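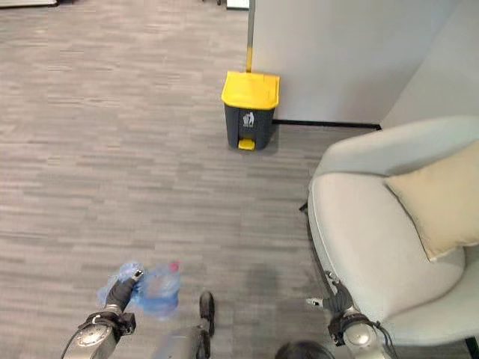
From: Godfrey Sang
To: eval list
Date: October 23, 2023
Subject: Re: Predberg service offer, office waste task

Iraklis,

Answers to your questions below, then the items I would want settled before we sign anything. I have read the offer through twice, including the annex, and have now run the task myself with the Predberg hands fitted.

Iraklis Triantafyllou wrote:
> Has anyone on the list put real time on the Predberg package yet? We are
> comparing it with the Zanden quote for evening pickup in the Tsegaye
> offices. My main questions:
>
> - does the hand deal with thin liners, or only with rigid objects
> - is the wrist camera worth the extra line on the quote
> - what does "supervised operation" mean in their service terms
>
> The Zanden people say liners are "on the roadmap" and will not put a date
> on it. If Predberg has the same gap I would sooner wait until May and
> look at both again.
>
> Iraklis

Liners. The hand will close on film. Grip on a bag that is already out of the bin is the easy part, and a bottle held along with the bag did not need a different grasp setting. The fingertips are the limiting item. They are rounded, so getting a tip between liner and bin wall is slow, and the approach has to come in from above with the fingers pointing down. If the liner is folded well over the rim there is material to work with. If it has slipped inside, expect to reposition. I left force limits at the shipped values throughout. The annex lists a "soft film" profile, which I have not tried, and I would not pay extra for it before someone has.

Wrist camera. Take it. The head camera gives a good view of the floor and furniture, but once the hand is over a small bin the hand itself can hide the opening. From the wrist you get the fingertips and the rim together, which is the information you need for placement. The downside is that the sleeve on the arm takes up a lot of the image if it is fitted loosely.
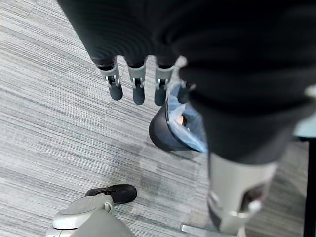
Wrist view, fingers over the round bin, one fingertip on the liner.

You can shorten the sleeve or tie it back. The manual says nothing either way. I have asked their support desk whether tying it affects the warranty on the arm and have a ticket number (2703) but no answer yet.

Supervised operation. Section 9 of the service terms. It means a trained person on the same floor with access to the stop control, one person for up to 2 units. It does not mean a remote operator, whatever the sales page suggests. Remote assistance is a separate service, resold from Berkolura, with its own contract and its own minimum term. If your evening plan assumes an unstaffed floor, the base offer does not cover it, and the Zanden quote should be read for the same point.

Other notes, in no particular order:

Carpet. No trouble on low-pile tile. I have not tested thick carpet or loose rugs, and the offer excludes both.

Chairs. Arm clearance matters more than base clearance. With a low armchair beside a bin, the base can be fine and the idle arm still ends up over the seat. Set the parked position for the second arm before the first run – the default is wider than you would like in a furnished room.

Pedal bins. The offer says "bins with open or hinged lids." It does not say who opens the hinged ones. I would get that in writing. As I read the annex, a lid that has to be held up while the other hand works counts as a two-arm task and is priced that way.

Setup. Around 10 minutes per room for mapping and marking bin positions, provided the furniture stays put. Moving a bin means marking it again.

On waiting until May: I would not, if the liner question is the only thing holding you. Ask Predberg for a trial on your own bins and your own bags, with the shipped settings, and have them write down which bins they decline. Bag thickness varies enough between suppliers that my results may not carry over.

I can send the settings file to anyone who wants it. It is plain text and short. Please reply to me directly for that and keep contract questions on the list.

Godfrey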